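Willems Opens Second Restoration Shop in Plorkbridge

Willems, the family restoration company that folks in Jollmont have been calling after burst pipes and kitchen fires for 22 years now, opened its second location on Saturday, and we're so pleased to say that Plorkbridge gave it a lovely welcome! The new shop, at 3110 Prudport Road, has a drying room, a small office for going over insurance paperwork, and plenty of shelf space for furniture and keepsakes that need cleaning after smoke or water damage.
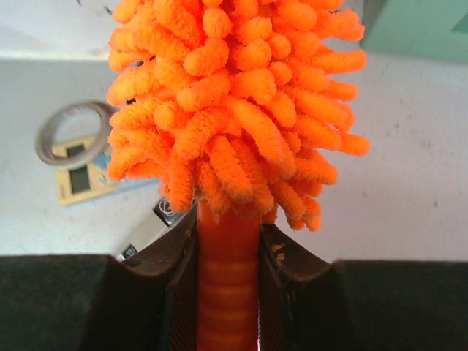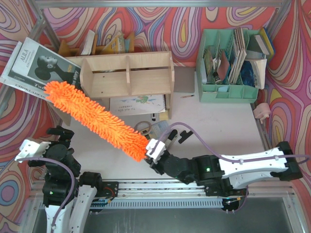 An orange microfiber duster, in both pictures.

Crews will answer emergency calls day and night, just as they do in Jollmont, and the first 50 households to stop in can sign up for a free basement moisture check (bring a recent utility bill, please). Parking is behind the building, and the office opens at 8 in the morning on weekdays. The Jollmont shop keeps its usual hours, and its phone number stays the same.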